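# Bench tips for the robot club (Friday lot, please read)

Most of what follows I learned by doing it wrong in front of teenagers. Add your own at the bottom, in pen if the laptop is charging.

**Mark the spot with tape.** Two strips of silver tape, crossed, pressed flat with a thumb. Tear it or cut it, the can doesn't mind. Masking tape lifts at the corners by half past four and then travels home on a sleeve. Chalk is worse.

**Leave the gripper screws alone on competition week.** If a side plate rattles, nip it up. If it doesn't rattle, put the hex key back in the Clemix tin and find something else to improve.
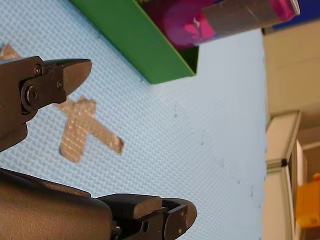 Valdemar Kirkegaard writes that masking tape is fine if you wipe the mat first, and that he has said so every term for two years. Noted, Valdemar. Who is wiping the mat?

**Cleaning the mat.** Warm water, a drop of washing-up liquid, a cloth you wouldn't mind losing. No spray polish. We had a can skate a hand's width on spray polish at the Homarier heats and the judge wrote "interesting" on the sheet. For tape gum, rub with a bit of cooking oil, then wash the oil off, then wash it off again properly.

**Foam tiles.** Push the teeth together from the middle of the seam outwards. Going from one end leaves a hump, and humps collect cans. Store them flat. Rolled tiles remember.

**Setting out for the tray task.** Tray between the two hands, long side pointing at the operator. Start with the fingers open and well clear, then creep in. Everyone wants to start close to save seconds and everyone spends the seconds picking a can up off the floor. 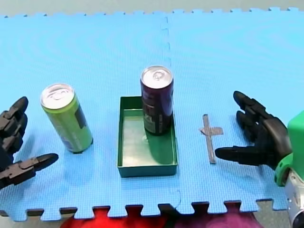 Cans want to be the tall slim sort, which fit the fingers better than the fat ones. Full cans are steadier but heavier, and they go off like a fountain if someone gets the grip setting wrong. We keep it at 520 for lifting. The Novow manual suggests 2000, presumably for people who dislike cans.

**Letting go.** Lower until the base touches, count to two, then open. Dropping from height looks confident and scores nothing. If the can leans as you lift, you've gripped too near the top, so put it down and go again lower. Seven clean placements in a row before you're allowed to touch the speed slider – I will be watching the slider.

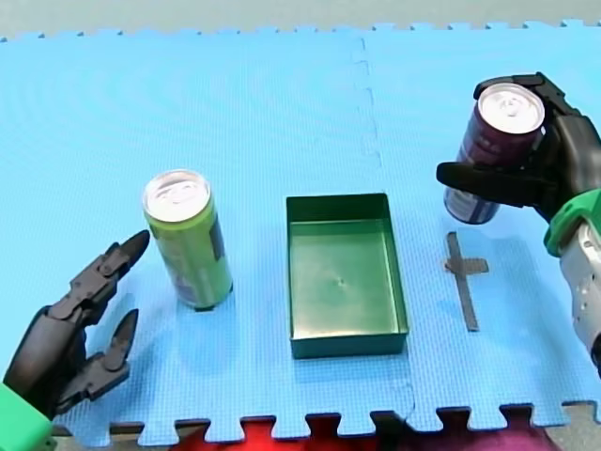

Elínborg Blöndal asks whether the seven can be spread over two sessions, as her pair have to leave early for the bus. Yes, but write the tally on the whiteboard before you go, and no rounding up.

**Packing away.** Arms parked, power off at the wall, tiles stacked, cans back in the crate. Don't drink them. They have been handled by everybody since July.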